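Robotique : une sélection des démonstrations simulées réduit le volume d'entraînement des politiques bimanuelles

Apprendre à un robot à deux bras à manipuler des objets de cuisine demande aujourd'hui un grand nombre de démonstrations, réelles ou simulées. Les équipes du laboratoire Porirum et de la société Skelico présentent une méthode de tri de ces démonstrations, baptisée Owino, qui conserve les trajectoires utiles et écarte celles qui se répètent. Sur un banc d'essai de tâches domestiques en simulation, une politique entraînée sur 830 démonstrations retenues obtient des résultats comparables à ceux d'une politique entraînée sur un ensemble nettement plus volumineux. La prépublication a été mise en ligne en août.

Le problème de départ est connu des praticiens. Les chaînes de génération automatique produisent des trajectoires à bas coût : on part d'un petit nombre de démonstrations téléopérées, on déplace les objets, on change le mobilier, les matériaux et l'éclairage, puis on rejoue le geste en l'adaptant à la nouvelle disposition. Le volume croît vite, la diversité beaucoup moins. Deux scènes d'aspect très différent peuvent conduire à des commandes articulaires presque identiques, et deux scènes visuellement proches peuvent exiger des approches incompatibles, par exemple lorsqu'un objet passe de la zone atteignable par le bras gauche à celle du bras droit.

Owino traite séparément ces deux sources de variation. Chaque démonstration est découpée en segments selon les changements d'état des préhenseurs et les minima de vitesse de l'effecteur. Un premier encodeur résume ce que voient les caméras au début du segment, un second résume la suite d'actions. La méthode calcule ensuite, pour chaque segment, un score de redondance conditionnelle : un segment est jugé redondant si ses plus proches voisins dans l'espace des actions couvrent déjà la même plage d'observations. Les segments dont le score dépasse un seuil sont retirés, sauf s'ils sont les seuls à relier deux phases de la tâche. Cette dernière règle a été ajoutée en cours de projet. Sans elle, l'algorithme supprimait une partie des transitions lentes entre l'approche et la saisie, qui se ressemblent toutes et dont la politique a pourtant besoin pour enchaîner les phases.

Le tri s'effectue une seule fois, avant l'entraînement. Il ne requiert ni politique préalable ni exécution dans le simulateur, à la différence des méthodes fondées sur la perte ou sur le taux de réussite en boucle fermée. Les auteurs indiquent que le calcul des scores tient sur une seule carte graphique et que son coût reste faible devant celui de l'apprentissage.

L'évaluation porte sur 4 familles de tâches : saisie et dépose sur un plan de travail, transfert d'un objet d'une main à l'autre, ouverture d'un appareil à porte, rangement dans un placard. Les scènes sont tirées du jeu Stanthorpe, un ensemble de cuisines de synthèse dont les plans de travail, les meubles et les revêtements sont recombinés à chaque épisode. Aucune cuisine d'évaluation ne figure dans les données d'entraînement. La plateforme simulée est un robot bimanuel commandé en position articulaire, avec des observations visuelles et proprioceptives. La politique, un modèle de diffusion conditionné par une consigne en langage naturel, est la même dans toutes les comparaisons. Seul change l'ensemble de démonstrations qui lui est fourni.

Chaque politique a été évaluée sur 902 épisodes, avec des graines identiques d'une condition à l'autre. Trois références ont été retenues : l'ensemble complet, un tirage aléatoire de même taille que la sélection, et une sélection fondée sur la seule diversité visuelle. Le tirage aléatoire perd du terrain dans les quatre familles. La sélection visuelle se maintient sur la saisie simple mais décroche sur le transfert entre les mains, où la difficulté tient à la coordination des bras plus qu'à l'apparence de la scène. Owino rejoint l'ensemble complet sur la saisie et le rangement, et reste légèrement en retrait sur l'ouverture d'appareils.

Les auteurs attribuent ce retrait à la nature du geste. L'ouverture d'une porte articulée impose un contact prolongé, avec de petites corrections que l'encodeur d'actions lisse en partie. Les segments concernés paraissent alors plus semblables qu'ils ne le sont. Un encodeur à fenêtre plus courte réduit l'écart, au prix d'un tri moins sévère sur les autres tâches. L'équipe n'a pas retenu cette variante comme configuration par défaut.

Une étude d'ablation complète ces mesures. En retirant l'encodeur visuel, on conserve des gestes variés mais concentrés dans un petit nombre de cuisines, et la politique généralise mal aux mobiliers inconnus. En retirant le conditionnement, c'est-à-dire en additionnant simplement deux scores de diversité, on obtient un résultat intermédiaire, proche de la sélection visuelle. Le seuil de redondance se révèle peu sensible dans une plage assez large. Au-delà, la dégradation est brutale et touche d'abord les épisodes où l'objet cible est petit ou placé près d'un autre objet.
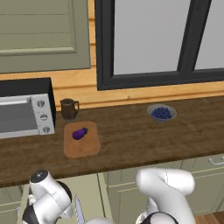 Une sélection opérée en simulation garde-t-elle son intérêt sur un robot réel ? Les premiers essais vont dans ce sens, mais ils restent limités à 60 exécutions d'une même tâche de saisie et dépose, sur une seule machine installée chez Skelico. La politique issue de la sélection y a été affinée avec un petit lot de démonstrations téléopérées, suivant le même protocole que la politique issue de l'ensemble complet. Les deux se comportent de façon similaire, et l'effectif ne permet pas de les départager.

L'analyse des échecs apporte un complément. En simulation, la majorité des épisodes manqués correspond à une saisie mal orientée, l'effecteur arrivant au bon endroit avec un angle de poignet inadapté à la forme de l'objet. Viennent ensuite les hésitations dans le choix du bras lorsque la cible se trouve à mi-distance. Ces deux catégories apparaissent dans des proportions voisines avec l'ensemble complet et avec la sélection – le tri ne semble donc pas introduire de défaut qui lui soit propre. Les collisions avec le mobilier sont rares dans les deux cas.

Plusieurs limites sont signalées. La méthode suppose que toutes les démonstrations conservées en entrée aboutissent. Appliquée à un lot contenant des essais ratés, elle a tendance à les garder, leurs trajectoires atypiques étant par construction peu redondantes. Un filtrage préalable sur la réussite est donc nécessaire. La segmentation dépend par ailleurs des changements d'état des préhenseurs et se prête mal aux tâches sans saisie franche, comme essuyer une surface ou pousser un récipient. Enfin, l'encodeur visuel a été entraîné sur des images de synthèse, et son comportement sur des collections mixtes n'a pas été mesuré.

Le code de tri et la liste des démonstrations retenues doivent être publiés avec la version définitive de l'article. Les scènes Stanthorpe resteront distribuées séparément, sous leur licence actuelle. L'équipe prévoit d'étendre l'évaluation à des tâches enchaînées, dans lesquelles la consigne couvre plusieurs manipulations successives, et de tester une version incrémentale du score, mise à jour à mesure que de nouvelles démonstrations sont générées.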